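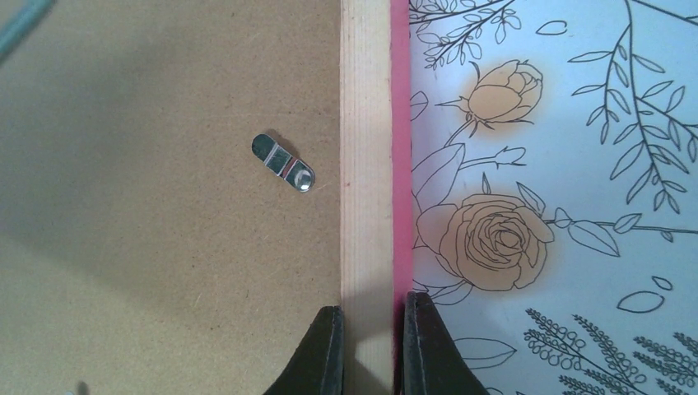

Home Projects Reports Contact

Filed under: Student Work, Local Transport

Evening Bus Use in Wovbridge

The study examined why few residents use the evening bus between Wovbridge and Dramani. A survey was carried out in August and received 163 replies. Of these, 17 came from shift workers, most of whom finished after the last departure. Cost was mentioned less often than timing — a result the group had not expected. It is recommended that 2 later services be tested for 11 weeks.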